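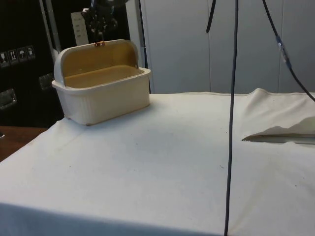

Festbridge Book Collectors' Society
Minutes of the General Meeting held 17th March

Chair: Kelly Lacerda
Minutes: Virgilio Magbanua

1. Minutes of the previous meeting
The minutes were approved with one correction. Under item 4, "second edition" was changed to "second printing" in the entry on the Osine Press poetry series.

2. Tehrani bequest
The Chair reported that the Tehrani family has confirmed the gift of 131 volumes, mostly first editions of American fiction, many still in their dust jackets. Members who viewed the books found the jackets generally good, with some fading to the spines. Two titles carry the bookplate of an earlier owner and will be listed separately.

It was agreed that the Society will accept the gift on the terms offered. The volumes will be kept together and will not be sold singly during the first year.

3. Catalog
A draft of the printed catalog was circulated. It now runs to 349 entries, including the Tehrani volumes. Members discussed whether price-clipped jackets should be noted in the main entry or in an appendix. The main entry was preferred.

Mr. Magbanua asked that points of issue be given in full for each first printing — the draft at present cites the standard bibliographies by page number only. The Chair agreed to revise the entries for the letters A through F and bring them to the next meeting as a model for the remainder.

4. Repair and binding
An estimate has been received from Adberg Bindery for work on 30 volumes with loose hinges or detached boards. The estimate covers cloth and paper bindings; leather would be priced on inspection.
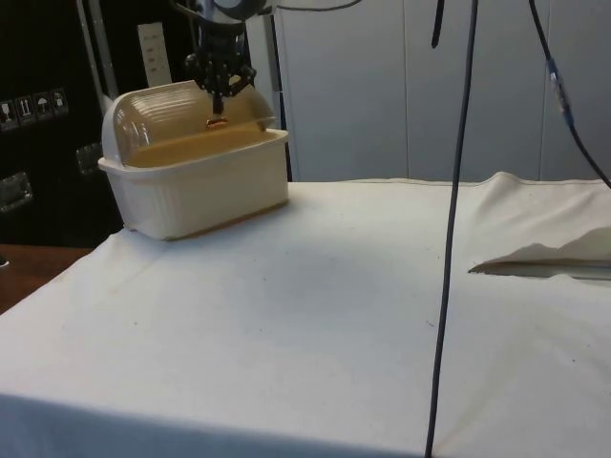

Virgilio Magbanua objected that rebacking a first edition in its original cloth would lower its value to any future reader or buyer, and that a plain protective box would serve most of these books better. The Chair replied that several could not be opened safely in their present state. After discussion it was moved and seconded that the bindery be asked for a revised estimate, with boxes and repairs priced separately. Carried, with 2 abstentions.

5. Loans
A request to borrow the Osine Press series for a library display was approved, subject to proof of insurance and a signed condition report for each volume.

6. Other business
Members were reminded that dues are payable by the end of March.

The meeting was adjourned.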